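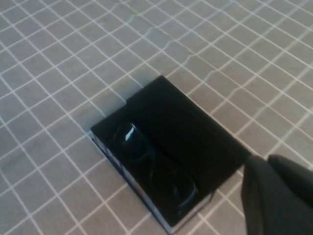
Wrist cam view, sunglasses box on the grid mat, gripper by the lid

Motden wrist camera kit - keep it or send it back?

Posted in Desktop arms and grippers, 2026-02-01

Hi all, hoping for some opinions before my return window shuts. I bought the Motden wrist camera kit for my desktop arm (a second-hand Stetex, the small one) and paid £181 for it, which for me is a proper chunk of money. You get the camera, the bracket, a cable that's a bit too short, a roll-out grid mat and a year of the Codia software for sorting your recordings.

What I want is an arm that can put lids on small boxes. I sell bits and bobs from home and I'd love to stop doing the packing by hand every evening. My test piece is a black sunglasses box with black sunglasses in it, lid partway over, and it's driving me up the wall. The glasses are glossy, so there's a big white shine on one lens, and everything else in the tray just goes to black. The lid is matt black as well, and so are my gripper fingers! On a plain cardboard box the kit found the lid edge nearly every time. On this one it wanders off and aims at the table.

So three things really. Is this the camera being rubbish, or is it my lighting? Does the mat have to be dead flat, as mine has a ripple in it that I can't get rid of? And would the Jiang kit at £231 do any better, or am I just spending fifty quid more to be annoyed in a different way?

tinshed_robotics

I've had the same kit since October and I'd keep it. The camera's fine for the price. Black on black is about the nastiest thing you could have picked, so don't judge it on that box alone.

First job is the light. I'm guessing you've got one lamp or a ceiling bulb, and that's what gives you the bright blob on the lens. Put something soft over it (I used baking paper on a wire frame, very glamorous) and move it to the side, low down. The edge of the lid will start to show up against the tray. Then go into the Codia settings and turn off auto exposure. It sees a lot of grey mat and one shiny spot and makes its own mind up, and the dark bits go to mush. Set it by hand so the tray looks a touch too bright to you.

Your box has that paler strip down the side, and a thin light edge showing under the lid near the gripper. Use those! You can tell the software to line up on the base and work out the lid from there. I did that with a dark tin and it went from hopeless to pretty decent.

As for the mat, a ripple away from where you're working won't hurt much once you've calibrated, but don't calibrate with the ripple in it. Mine came rolled and had waves in it for ages. I left it under a stack of books over a weekend, then taped the corners. Oh, and do the calibration again if you knock the bracket, even slightly. It's only two screws and it does shift.

I also put pale tape on my fingertips so I could tell them from the work. Check it doesn't make them too slippy for your lids.

plumduff99

jiang is better just get the jiang

gearbox_gran

I've used both, so a slightly longer word on that. The Jiang bracket is much sturdier and the cable is a sensible length. The picture in dark corners is a bit cleaner, but I still had to sort my lamp out before it would find anything black, so I wouldn't pay the extra just for that. It doesn't come with a mat either, and you'd want one.

One thing to look at before you decide is the Codia plan. The free year covers 2000 recordings, and if you're doing lots of short tries you get through them quicker than you'd think. After that it's £99 a year. I went over in my fourth month and was not pleased - it's in the small print on the back of the leaflet. Delete the duff runs as you go and you'll be all right for a good while.

If it were me I'd give it an evening with the softer light and the exposure set by hand, on the sunglasses box and on two or three of the things you pack most. If it still heads for the table after that, send it back while you can. Motden were fine about my return, though I did have to pay the postage.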